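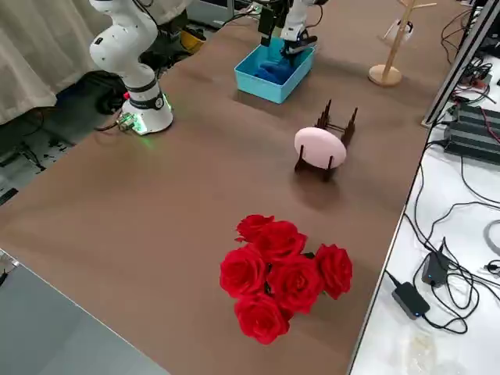

A Kitchen Robot by Subscription

Vestent would like to put two robot arms to work on your housewares for 305 dollars a month. The service is called Cukora, and the pitch goes like this: you bolt the arms to a table, you teach them your chores by showing them a few times, and from then on the plates go in the rack, the mugs go on the tree and the cloths go in the bin. I have two teenagers who were sold to me on much the same terms.

I've read the brochure, sat through the web demo twice, and spent a long Thursday with somebody else's setup. I came away liking the thing more than I planned to and wanting to pay for it a good deal less.

Start with what you get. The monthly fee covers the software, remote help and something called the Housewares Pack, a set of 300 ready-made routines for common objects. The arms are extra. So is the table. The plate, the mug and the bin you are expected to own already, which is the first point in the contract where Vestent trusts the customer with anything.

Now, 300 sounds like a lot until you read down the list. Plate to rack is one routine. Rack to plate is another. So is the same plate from the left. By that way of counting I have a range of skills myself, including Opening Door and Opening Door While Holding Mail.
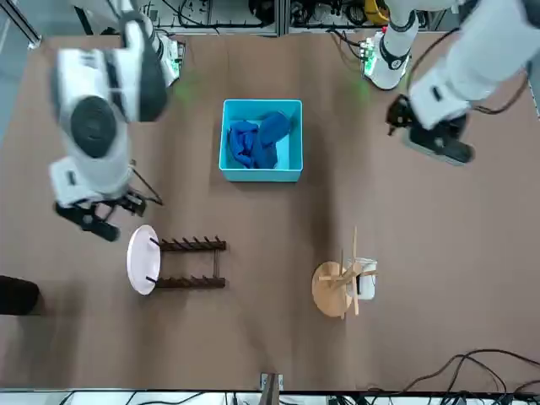
What the pack does get right is its choice of trouble. Cloth is a nasty thing to ask a machine to pick up. It has no fixed shape and no handle, and it never looks the same twice. A mug tree is nearly as bad, all thin sticks pointing different ways. The old sales demo was a block moved onto another block, and you could applaud it without learning anything about your own kitchen. Cukora at least goes after the stuff that ends up on real counters, and I'd give it credit for that even if it dropped every plate I own.

My gripe is with the word "teach." Vestent says over 200 demonstrations will give you "a dependable skill." Per skill, mind you. I timed myself hanging one mug by hand and it was quick enough that I did it again for pleasure. Anyone who will sit down and hang the same mug 200 times so as not to hang it anymore should be kept away from the family finances.

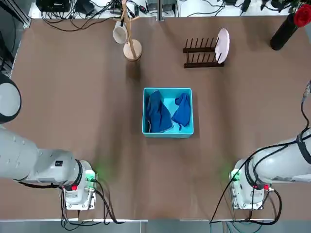
Becerra, which sells a rival kit, skips the subscription and charges 2,196 dollars once for its software. You get fewer routines, a thinner manual and a help line that closes at four. Vusteck rents by the week and bills you for the crate. Of the three I'd still pick Cukora for a school or a small lab, where doing the same task over and over is the whole job and there's a budget line for it. The guides are clear, and the people on the support line stayed polite while I asked what happens if I stop paying. (The routines lock. The arms are yours to keep, as coat hooks.)

For a home, no. Buy a dish rack, and ask Vestent to call again when the monthly price is closer to what I pay for television.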